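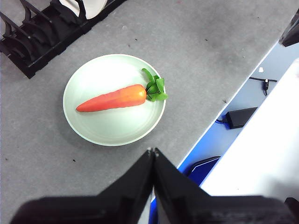 Wrist view, carrot on the mint plate, rack top left, fingers closed.

22 April 2025, Cikamcombe bench

Good day on the house rules! We finally sat down with the Tanui arm and wrote out what counts as a proper start state for the plate task, and I'm really pleased with how short it came out. Version 2 is taped inside the cupboard door. Please read it before you run anything.

Start state as agreed: plate flat on the table, whole rim in the wrist view. Carrot lying on the plate, any angle. Leaves may hang over the rim, the body may not. Fingers closed and clear of the plate before you press record. Rack stays in the same place for the whole session, and if it gets knocked, stop and start a new session number. Don't nudge it back by eye, I've done that and you can't undo it in the logs.

I went through the old Zaston set this morning with the new rules beside me. 3,081 episodes, and about 500 of them break at least one, mostly fingers already open at the start. Not binning them. They get the tag "loose start" and anyone training can decide for themselves. Lovely to have a number for it at last, we've been grumbling for months.

Floor and cables. The rule says nothing trailing within reach of the arm and nothing on the floor where a foot goes. The power brick is on the blue floor beside the table edge, cable running off towards the table, and there's another thin cable strung across higher up with its plug hanging. Neither meets what we wrote. Want both clipped up under the table before the next long run. Also a small white scrap down there, pick it up.

Table top has dark specks on it between the plate and the rack. Do we wipe before every session or leave it alone? I'd say wipe, same cloth, and write it in the log. Tumano wipe theirs weekly and their backgrounds drift all over the place, which makes a nice comparison if anyone fancies plotting it.

Speed limit: still the slow setting whenever a hand can get past the tape line. No exceptions for resets, resets are when we get careless.

Rule 9 (who may clear a stop) still isn't worded right. "Whoever pressed it" falls over when that person has gone home. Try again in May.

To do: clips, cloth, reprint sheet with the rack line in bold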